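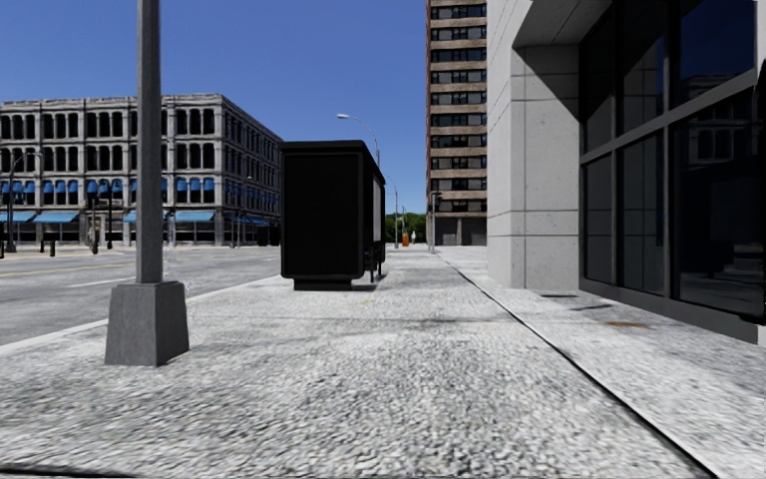

My idea of a useful household robot is one that fetches the shopping. I don't need my shirts folded. I need milk, and the shop is 200 metres away.

Hsiu-ying Pan works on this at Starkum, and she let me spend an afternoon watching their software practise on computer-made streets. It has to keep to the pavement, go round whatever is standing on it and stay off the road. Lamp posts are easy. Kerbs were harder than I expected.
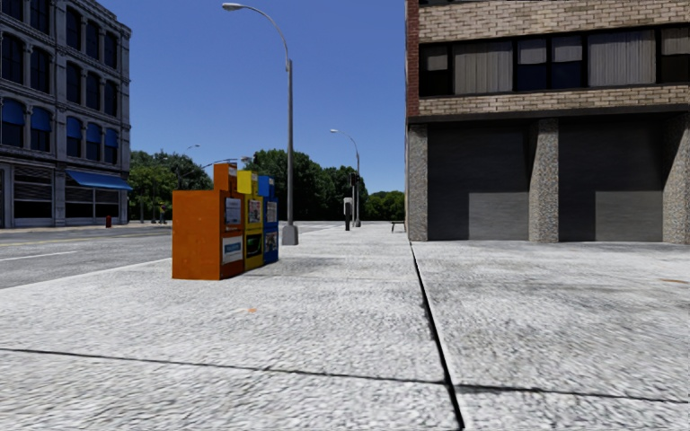
Out of 14 trips that afternoon, it finished nine. Two ended in the road and the other three just stopped, for no reason I could see. Hsiu-ying said stopping is the failure they prefer, and I agree, though I'd still have no milk.
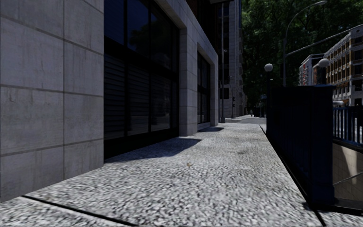 Stairs are left out altogether for now. The machine is meant to go past them, so if you live on the second floor you will be walking down to meet it. Rodrigo Rivas, who shares my landing, says at that point he may as well go to the shop.

I think he's right for this year. They plan to try a real street in October, at walking pace, with a person alongside. I've asked to come.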